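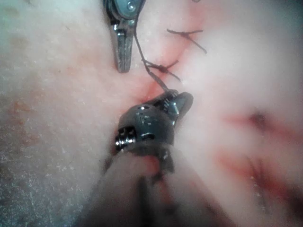 Suture line, two knots tied, thread held between the instruments.

Notebook > Urimgate bench > Thread and wax
Search this notebook

Sun 15 September

Linen thread for the Larkora ledgers. Spent the morning on wax, should of done it last week.

Batch A — plain beeswax, one pass over the block. Frays at the third hole. Batch B — two passes, then pulled through a folded cloth. Much better, knot sits down flat and stays. Going with B unless Karim objects.

Boards cut and under weight. Grain checked this time (see April, the warped set, never again). Paste was too thin, added flour, cooked 5 min more, lumpy, strained it. Ok now.

Ledger 2170: spine is worse than Abdelilah's note says. Old glue gone to powder, first gathering loose, somebody's tape across the inside hinge. Tape lifts with a warm spatula if you go slow. Did half. Left the rest, hands tired.

Sewing: kettle stitch at head and tail, tapes in the middle. Tension keeps creeping up toward the tail — I pull harder when I'm standing. Sat down for the second one and it came out even. Máté says pull along the fold, never straight up, or teh paper tears. He's right, tore one. Mended with thin tissue.

To do
- ask Trilley for 300 sheets of the cream endpaper, last lot was too white
- Anas has the good awl, get it back
- rest of tape on 2170
- Ehab wants to see the sewn one before the spine gets glued. Don't glue it.

Press left closed overnight, quarter turn off tight.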